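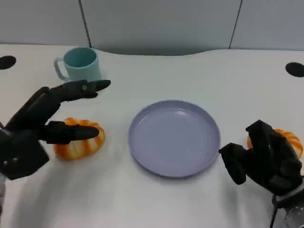
News > Lallcombe Community House > November

Print this page | E-mail this page

Kids' table things wanted for the Lallcombe playroom

The playroom cupboards were sorted last weekend and we now know what we have and what we are short of. Thanks to Hrefna Vídalín and Abenezer Bogale, who gave up most of their Saturday and took two carloads to the op shop.

The plastic plates and mugs are staying. They have held up well since we bought them in August last year, and the plain colours are easy to match when it's time to pack up. Plates go flat in the bottom drawer and mugs go upright on the shelf over the sink, handles facing out. Please don't stack the mugs. Two were jammed together so tightly that we had to give up on them.

We could use six more plates and the same number of mugs, plastic only, any colour. Second-hand is fine if they aren't scratched on the inside. If you are buying new, Nurnis on the main street has a basic range and Heiðrún Hauksdóttir can reimburse you from the playroom money, provided you keep the docket. There is $200 set aside for this and for replacing the tea towels.

The toy pumpkins are also staying out for another fortnight. The little ones use them for shops and for pretend dinners, and they get more use than the wooden fruit. After that they go into the tub marked AUTUMN — it's the one with the broken clip, so tape it shut before you put it back on the top shelf. Small decorations that have lost their stalks or have flaking paint should go in the bin. The under-threes chew everything.

A few things about washing up:

Plates and mugs from the playroom go through the kitchen dishwasher on the top rack. The bottom rack warps them.

Pretend food and decorations get wiped with warm soapy water and left on a towel overnight. They don't go in the dishwasher.

The white tables are wiped after every session, including the edges. Use the spray in the kitchen and not the cream cleanser, which has left dull patches on one of them.

Texta marks come off with a bit of metho on a cloth. Ask at the desk for it, as it is kept locked up.

Playgroup runs from 9.30 as usual and we have 17 families on the list this term. If you are rostered on for set-up, one plate and one mug per child is plenty. Putting the whole lot out at once means most of it ends up on the floor.

Donations can be left in the crate inside the side door, or with Þröstur Stougaard when the office is open. Please put your name on the bag so we can thank you, and let us know if you want the bag back.

Posted 2018-11-04

Print this page | E-mail this page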